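Corrugated box

A corrugated box is a shipping container made from corrugated fiberboard, a sheet material with a wavy inner layer glued between flat outer layers. It is often called a cardboard box, a name the packaging trade dislikes and nearly everyone else uses.
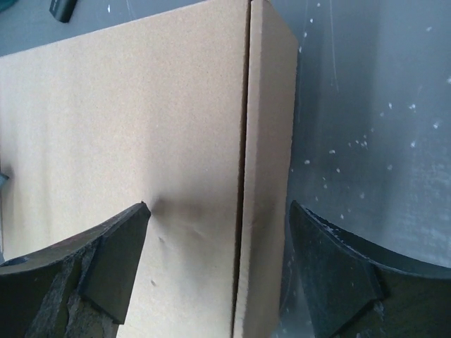
Structure

Ordinary single-wall board has one wavy layer, called the fluting, and two flat facings, called liners. Double-wall board has 2 layers of fluting and 3 liners. The flutes usually run up and down in the finished box, so that they act as small columns when boxes are stacked. Much of the stacking strength sits at the corners, where the panels meet along a crease. A bulging middle panel carries less of the load than its size suggests.

Brown board is commonly left unbleached. Buyers sometimes take the color as a sign of recycled content, but it proves very little. Unbleached liner can be made mostly from new wood fiber, and recycled liner can be given a white top layer.

Strength claims

Two tests dominate the trade. The burst test measures the pressure needed to rupture the board, and the edge crush test measures how much force a small upright piece can bear on its edge. Sellers tend to quote whichever flatters the product. Neither test is done on a packed box in a damp warehouse, where paper fibers take up moisture and stacking strength can drop sharply.

The packaging writer Alun Gronow has argued that printed ratings are read far too generously. In his account they describe the board on the day it was tested, and say little about a box that has been overfilled, stacked off-center or used before. Haf Pumphrey, who worked on returns at the mail-order firm Curnitz, defended the ratings as a rough guide for buyers, while granting that few of those buyers knew what the numbers meant.

Reuse and recycling

Old boxes are among the more widely collected waste materials. The frequent statement that a fiber can be recycled a fixed number of times should be treated with care. Figures of 5 and 8 both circulate, often without a source, and the answer depends on the fiber, the mill and what is counted as a cycle.

Claims for reusable boxes deserve the same caution. The Ellton scheme, which asked customers to send empty boxes back, reported high return rates in its opening months – but it left out boxes too damaged to be used again. A later review by Shahla Zamani found the published savings impossible to check.

Wax-coated board, once common for wet produce, is still refused by many recyclers. Tape and paper labels are usually screened out at the mill.

Related articles
Box compression test
Edge crush test
Fiberboard
Flute sizes
Kraft paper
Packing tape
Paper recycling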